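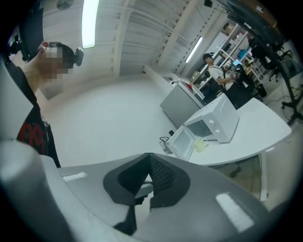
Piten handheld demos, microwave set
Data card, revised 2020-04-20

What you get

177 demonstrations of kitchen table tasks, recorded with a handheld gripper that has its own camera. Most of them involve a microwave oven and a mug. Piten did the recording. Ukham did the cleanup and is the place to send complaints.

Read this before you train on it

The project pitch says that anyone can pick up the gripper and teach a robot. We are less sure. What anyone can do is pick up the gripper and move a mug. Whether a robot learns anything from that depends on things the pitch skips over, and we list the ones we know of below.

Only 2 operators recorded the whole set. Both had practice before the first take we kept. If your model does well here, it may have learned two people's wrist habits.

All takes come from one room. It is white and very bright, with fluorescent tubes overhead. We have no dim takes and no window light. Please don't report results on this set as "in the wild."

People show up in the camera view. Faces are blurred. The people are still there, standing behind the table or close to the gripper, and a policy can latch onto them. We tried masking them out and the masks were worse than the problem.

The gripper body fills the lower part of every view. Crop it if you like, but the crop also takes away the fingers in some takes.

What each take contains

One video, one gripper pose track, one opening-width track, and a text label. The label was typed before the take, so it gives the plan. In some takes the operator did something else. We fixed the labels we caught.

Remote control subset

50 more takes were done by remote control on the Deschamps arm, with the same task list. They are slow and full of pauses. They are also the only takes where the motion is known to be reachable by an arm. A hand can swing around a microwave door in ways the arm can't follow, and the handheld takes don't flag this.

Files

handheld/ main set
remote/ remote control subset
labels.csv one line per take
bad_takes.txt takes we would drop, with short notes

Known problems

Pose track drifts when the gripper faces a blank wall.
Opening width reads slightly wide after a restart.
The Broneslow loader shuffles takes by default and ignores bad_takes.txt. Turn shuffling off and filter by hand.

Not planned

A success score. We had 2 people rate the takes and they disagreed too often on what counts as a closed door. The ratings are not included.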